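Robot Software, Unit 6
Two-arm tabletop cell: from camera frames to a grasp command
Instructor: Janaína Pimentel
November 14, 2024

Before class, read the Unit 5 notes on frames and transforms. You will need the hand-eye calibration result from that lab.

6.1 What the software has to do

The task for this unit is basket sorting. Small plastic baskets start in arbitrary places on the table and must end up in a row along the far edge. Two arms share the work. The software splits into 4 processes:

renero_cam reads the cameras and stamps every frame
renero_pose turns frames into basket poses
brokex_plan assigns baskets to arms and plans the motion
brokex_ctl runs the joint controllers

Each process publishes on its own topic and keeps no state that another process depends on. If renero_pose dies, the planner must notice from the age of the last message. Do not add a direct call between them to make this easier.

6.2 Two views, two jobs

The fixed camera gives us the whole table in one frame. We use it to find the baskets, get a rough position and heading for each one, and decide which arm goes where. Its transform to the table is constant, so it is loaded once at startup.

The wrist camera moves with the arm. Its transform to the table changes at every control step and must be looked up at the time the frame was taken. Looking it up at the time the frame is processed is the most common mistake in this lab. With the arm moving, a delay of 50 ms is enough to put the grasp point on the wrong side of a rim.

The fixed view is good for choosing a target and poor for closing the fingers. An arm reaching over a basket can hide most of it. The wrist view keeps the fingers and the near part of the basket together in one picture, so the error between them can be measured directly in the image.

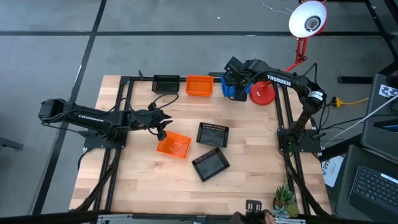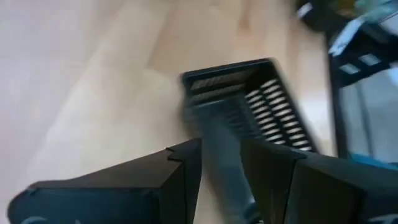
Figure 6.1. The two-arm cell from the fixed camera (first picture) and a black basket between the gripper fingers from a wrist camera (second picture).

6.3 Detecting baskets in the fixed view

Color gets us a long way. Orange and blue separate cleanly from the pale table in HSV space. Black does not separate as well, because the arms, the grippers and the rails are black too. Work through the following steps in order:

Mask out the arms using the joint state and the link model.
Crop to the tabletop polygon.
Threshold by color class.
Fit a rotated rectangle to each remaining blob.
Reject blobs whose side ratio does not match the basket model.

The mask in the first step has to be a little larger than the arm, or cables will come through as thin black blobs. A lamp or a plant on the table is a fair test of the last step. Do not clear the table to get better numbers.

A rotated rectangle has a heading that repeats every half turn. For these baskets that is fine, as either end can face the far edge. Keep the heading in the range from 0 to 180 degrees and write your angle difference function to match. Check it with one heading near each end of the range.

A basket partly hidden by an arm gets the flag occluded. The planner may not choose an occluded basket. It may ask the arm above it to move away.

6.4 Refining the grasp in the wrist view

At close range the slotted walls are a problem. Light from the table shows through the slots and gives a large number of short, strong edges. A plain edge detector followed by a line fit will often lock on to a column of slots instead of the rim. Two things help: close the mask before fitting, with a kernel wider than one slot, and prefer the outermost long line on each side.

Blur is not even across the picture. One wall may be sharp while the opposite one fades into the table. Weight each line by its gradient strength and report a variance along with the estimate. If only one rim is usable, use the known basket width from the model file and raise the variance.

The fingers sit at the bottom of the wrist view. Mask them with the fixed polygon in guerra_mask.yaml. The polygon assumes open fingers and is not valid after the close command has been sent.

6.5 Sharing the table

The planner divides the table into a left zone, a right zone and a shared strip down the middle. Only one arm may hold the lock on the strip. An arm asks for the lock before planning into it and releases it after its gripper has left. If the lock is not granted within 200 control cycles, the arm drops its target and picks another.

Place order along the far edge is first come, first served. Reserve the slot when the target is assigned. Waiting until the place motion starts lets both arms plan for the same gap.

6.6 Lab work

Work in pairs. Start from the branch emham-lab6 and use the logs recorded in August before you ask for time on the arms.

a. Write the arm mask and plot blob counts with and without it.
b. Replace the line fit in the wrist node. Report the variance for at least one sharp rim and one blurred rim.
c. Introduce a 50 ms error in the frame stamp and describe what happens to the grasp point.

Hand in code, plots and up to 2 pages of text. Name the log you used for each plot.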